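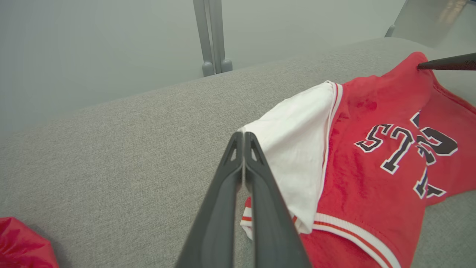

The Red Shirts of Drindirley

The bus to Berrada was leaving at 9, and the shirts were still not folded.

Humaira Mirani had washed them in the night, two times, because after the first time the white parts had a little pink in them and she could not sleep with this thought. Now she stood with the first red one in front of her and tried to remember how her mother folded. Sleeves to the back, then the bottom up to the neck. But her mother never had to fold letters. The letters on the Drindirley shirts were big and thick, and wherever she made a fold, they did not want to stay down.

She put a finger on the S and pressed it. It stayed for a moment, then it rose again like bread.

"You are fighting with it," said Sreekumar from the door. He was already wearing his coat.

"I am not fighting. I am asking."

He had played in this club for many years, when the shirts were green and the field was next to the Celta cinema. In his last match there were 1,007 people, and he still said the number slowly, the way other men say the name of a first love. After that he became the one who carried the bag. Humaira became the one who filled it.

She turned in the sleeve, so that the striped trim lay along the side, and then she closed the shirt over it. This time it was better. She moved it to the right and took the next one by its collar.

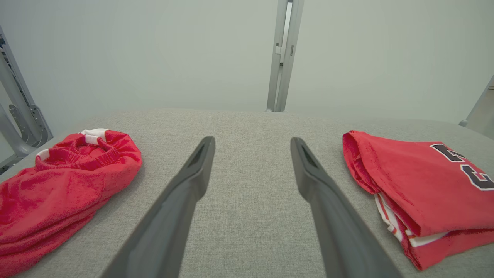 Sreekumar Namboodiri was of the opinion that a shirt must be rolled. A rolled shirt has no lines, he told her, and a player with lines on his chest looks like a letter that somebody opened and put back.

"In Tiditance they roll," he said. "And who won the cup?"

"Tiditance won because your goalkeeper was eating an orange."

He had to agree with this. He sat down on the arm of the chair and watched her, and for some time there was only the small sound of cloth. Outside, a car door closed. It was July and the morning was already warm, but he did not take off his coat.

"It is the last trip," he said. "You know this."

She knew it. The club had 46 members left, and most of them were too old to run to the bus, and even more so behind a ball. In autumn the field would be sold. She had read the letter before him and had put it under the fruit bowl for two days, so that he could eat his breakfast in peace.

"Give me one," he said. "I will roll it, and you will see."

She gave him one. He laid it down flat with both hands and did not roll it.
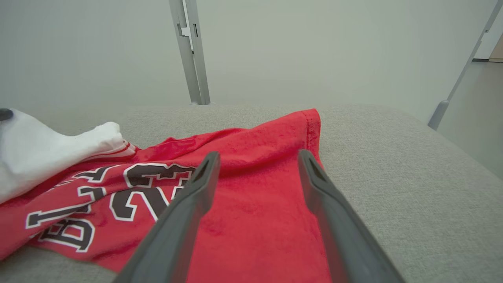
Leave it, Humaira told him softly, we can be late one time. The driver will wait for the bag, because without the bag there is no team.

He passed his thumb over the stitches of the hem. His grandfather's club card, the one with 1942 on it, was in the pocket of his coat, and she understood now why he did not want to take it off.

Then he brought the sleeves to the back, first one, then the other, and the bottom up to the neck, exactly in her way. It was a little crooked. She did not correct it. She put it in the bag on top of the others and gave him the next.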